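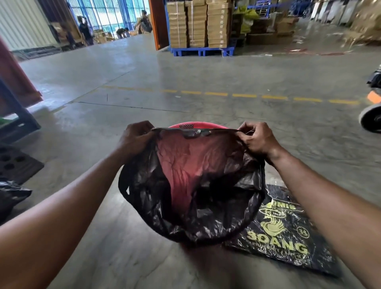 Figure 2. Hands holding a black plastic bag open over a red bin.

Villca objected at this point that a claim does not simply vanish with the claimant, and that in Sarkerside it passes to the estate if the papers were filed before death. We agree, and the 39 files in our sample were sorted with that rule in mind. In 15 of them the plaintiff died while the case was open. The clerk's office allows 200 days for a relative or executor to step in as the new party. After that the court may dismiss the case on its own.

4.2 Late substitution

Most of the late requests came from families who had never been told about the deadline. Notice went to the lawyer of record, and in Makris v. Hurner the lawyer had already left the case. The judge let the daughter in anyway, finding that she had acted as soon as she learned of the suit. Illow went the other way on similar facts, and the order gives no reasons. We coded both as contested and return to them in Section 5.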